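I got to the Prumetti open afternoon in February with wet shoes and a list of questions, most of them for the planning people. Chanida Sitthichai runs that side and let me lean over her laptop while the planner, which they call Radu, scored its grasps. It tries 200 candidates per item and throws out any that would bump a neighbour - brilliant to watch on screen!

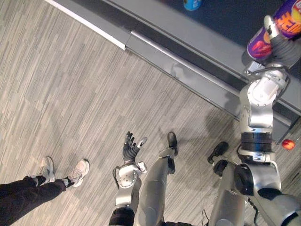 What I hadn't expected was how much of the work is deciding which hand goes first. Radu plans both arms as one problem, then a separate controller keeps the balance right while they move. Chanida reckons 500 milliseconds is her limit for a new plan, and anything slower feels like dithering.
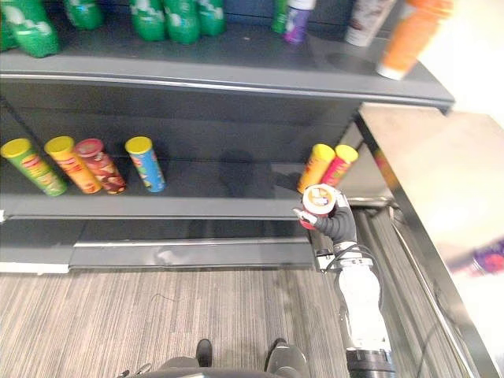

A canister in hand at the shelving unit.

Then we got on to Wesa, their replay tool, and I could have stayed all evening. You scrub through a run and see joint targets, camera views and the planner's guesses on one timeline (I want this for my own job, badly). They keep 3000 runs in it, tagged by hand. 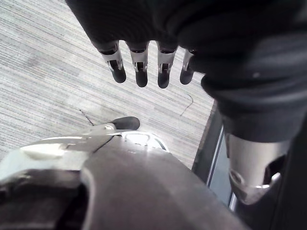
Emilian Pîrvu has since written to me that the tagging is the weak spot, and that he'd sooner see failed grasps labelled by the controller itself. I've passed that on to Chanida.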